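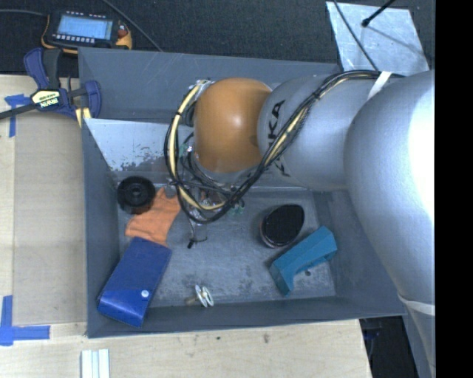 Sorting a mixed bin without losing your mind

I love a good bin. I have too many of them, and for years every one was a junk drawer with higher sides. Something hard and round, a wad of cloth, a couple of little odds and ends, all in there together because I'd been in a hurry. If you have a grey bin with a scuffed-up floor and a small jumble in the bottom of it, pull up a stool, we are going to get along fine!

Start with the soft stuff

Cloth goes first, always. A crumpled piece of fabric (mine are mostly old T-shirts I use for rags) spreads out over everything else and hides the small things. Lift it straight up by the middle and give it a little shake over the bin, so any screw or bottle cap hanging on in the folds drops back where you can find it. I once washed a drill bit. It was fine, the washer was less fine.

If the cloth has had oil or stain on it, please don't ball it up and toss it back. Lay it flat outdoors to dry, away from anything that burns, and follow what the can says about getting rid of it. Clean rags get folded in quarters and stood on edge in a shoebox.

Then anything round

Wheels, discs, lids, sanding pads, all of that. Round things roll to the low side of a bin and take up far more room than they should. I hang the ones with a hole through the middle on a long dowel screwed to the wall, and the ones without a hole stand up in an old dish rack from Gridmont. The rack is ugly and I wouldn't trade it. Before you put a wheel away, turn it over and look for hair and thread wound up near the center. Nail scissors get in there better than a knife.

Sloped sides are your friend

When I bought bins at first I went for straight sides, thinking I'd get more in. I did! And then I couldn't get any of it out. With sides that slope in toward the floor, the small things slide down to the middle and you can get your whole hand around them. They stack inside each other too when they're empty. My tall straight ones now hold wrapping paper until December and nothing else.

Cleaning a scratched bin

Pale scratches in a grey bin mostly stay put, so make your peace with those. The dark blotchy patches are worth a try. Mine come up with warm water, a squirt of dish soap and a stiff brush, and then I let the suds sit while I have coffee. For sticky spots I rub in a bit of cooking oil with a paper towel, wait, and wash again. I've tried the Plendum scrub paste as well and it worked, but it left a haze I had to rinse three times. Skip the steel wool, it just gives you new scratches for the dirt to move into.

Dry the bin upside down, propped on a stick so air gets under it. If you put things back in while the corners are wet you'll be doing this again soon (ask me about my good pliers).

How full is too full

My neighbor Fereshteh Soltani keeps the tidiest garage on our street and she told me to stop when I can't see the floor of the bin anymore. I thought that was terribly wasteful. I had 14 bins at the time and was planning to buy more. I tried it on one shelf and it stuck, because I quit dumping the whole thing out on the bench every time I wanted one little part. A few things in a bin, with some floor showing, and you can just reach in and grab.

Labels

Masking tape and a fat marker. I bought a label maker from Moon, used it for a weekend and went back to tape. Put the label on the short end, where it faces you on the shelf, and write what you'd yell across the room if you were looking for it. Mine say things like "wheels" and "rags, clean" and one says "Grorkon bits" for the leftover hardware from that shelf kit I still haven't finished.

Set a timer for 30 minutes and do one bin. When it rings you can stop, even if there's a pile left on the bench. Put the pile in a paper bag, write "next" on it, and leave it in the bin you just cleaned.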